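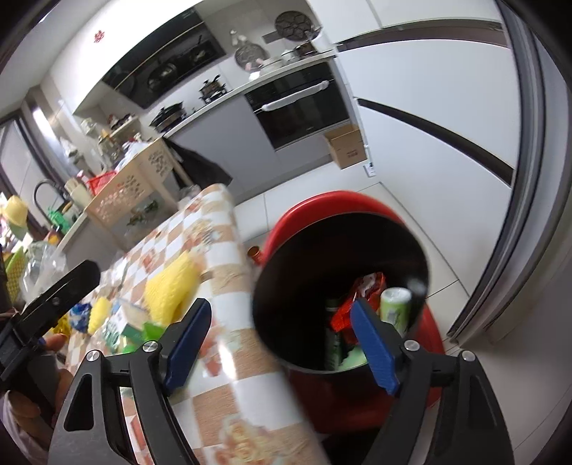 Prosau have played 17 games in the Folesa League this season, and they have lost only two. For a club that sells fewer tickets than some high schools, this is already a small surprise. The bigger surprise is how calm everybody is. When I visited the club in July, before all of this started, the players were lying on the floor of the weight room after a hard morning session, and the talk was about food. One of the defenders was explaining why he gave up snacks from a packet. It was the sort of thing you find in any bin, a crumpled red snack packet next to a can and a bottle, but for him it used to be dinner. Now the whole team eats together at noon, and he has lost weight and won back his place.

The man behind this change is Réjean Pelletier, the head coach. He came from Morin, where he worked for six years with the youth teams and was never offered the first team. He doesn't like to speak about that time. He prefers to speak about defense.

"If you ask my players what they are afraid of, they will tell you it is the video on the morning after," he told me. "We watch it all. Also the good parts, but quickly."

The numbers support him. Prosau allow fewer shots than any other team in the league, and in the second half of games they are even stronger. Their midfield runs a lot, but it doesn't run without a plan. When the ball is lost, the two nearest players press and the others go back to their line. It looks simple from the stand – on the grass it takes months to learn.

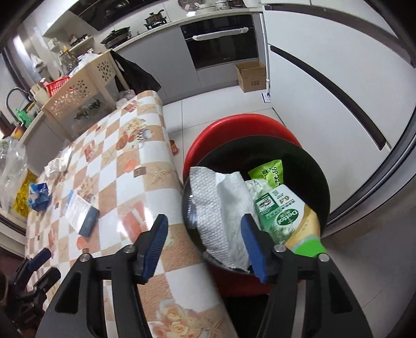
The attack is another story. Prosau score mostly from corners and free kicks, and their best striker is still coming back from a knee operation. Against Prultitz, the rich neighbor, they had one chance in the first half and none in the second, and they won 1–0. The Prultitz fans whistled at the end. There were 1,723 people in the stadium that evening, the best crowd of the season, and the 200 who had traveled from Prosau stayed and sang until the lights were turned off.

Can it last? The squad is small, and four of the regular starters are over 30. The next month brings three away games, one of them a bus trip of 900 kilometers. Pelletier has asked the club for one more forward and, so far, he has received a promise. He shrugged when I asked him about it.

"I had promises in Morin also," he said. Then he went out to move the cones for the afternoon training.

17 comments
200 shares

Home | Football | Features | Results

Related stories
Morin look for a new captain after a difficult spring
Prultitz and the price of a bigger stadium
How the Folesa League learned to love the long throw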